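The Slow Business of Picking Things Up

Seema Rastogi has run the packing floor at Porkovero for 4 years. The company sells small wooden parts to furniture makers, and most of what leaves the building goes out in cardboard boxes filled by hand. On a busy Wednesday that comes to 590 boxes. Rastogi would like a machine to take some of them.

"I don't need it to be fast," she said. "I need it to keep going after I walk away."

She has been asking for that since she got the job. Salespeople have brought her arms that stack pallets and arms that tape cartons, and both kinds are good at what they do. The work in between is harder. A person reaches into a bin, finds the right part, turns it over and tucks it in beside the foam. New hires at Porkovero learn this in a morning.

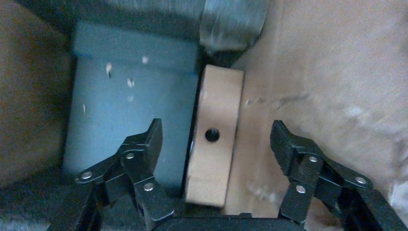
Grasping is the first thing to get right, and it is further along than most people think. Glenys Wihongi, an engineer at Stolska, a small automation firm, has spent January on little else. A plain upright block with a hole drilled in its face, standing with a gap on each side for the fingers, is what she calls a fair test. The same block lying flat against the wall of a bin is a different job. The fingers need room, and a bin full of parts doesn't offer much.

Wihongi keeps a log of every attempt. In her last set of 41 picks from a mixed bin, 5 failed. Two of those were parts that slipped. In the other three the arm closed on nothing and carried on as if it had the part, and those are the ones that bother her. A worker whose hand comes up empty reaches in again without thinking about it. The software has to be taught to check.

Packing is harder still. Foam bends, flaps swing back and cardboard tears, so a box is never quite the same shape twice. Stolska's first packing program treated every carton as a perfect rectangle. It did well on new ones and poorly on anything that had been opened before.
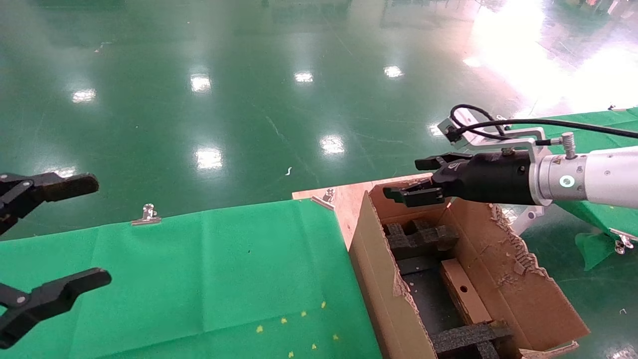 The current program looks at the box again before each move. That has made it more reliable and a good deal slower. Itzel Huerta, who packs on Rastogi's line, watched it for part of an afternoon and said she could have gone to lunch and come back.

Homes are further off. Vandana Mittal tests household machines for Chien, and her list of chores includes loading a dishwasher, folding towels and clearing a table. She has seen each of them done well at least once. She has not seen one machine do all of them in a kitchen it didn't know. Towels are the worst, in her view, as they have no fixed shape for a camera to look for.

Price matters too. A factory can spread the cost of an arm over several shifts, while a family would use it for an hour after dinner.

Rastogi has agreed to a trial at one packing station, with one product and one size of box. Huerta will work the station beside it and take over any carton the arm can't finish. Wihongi wants mixed parts added by the end of the trial. Rastogi has told her to get through the first week.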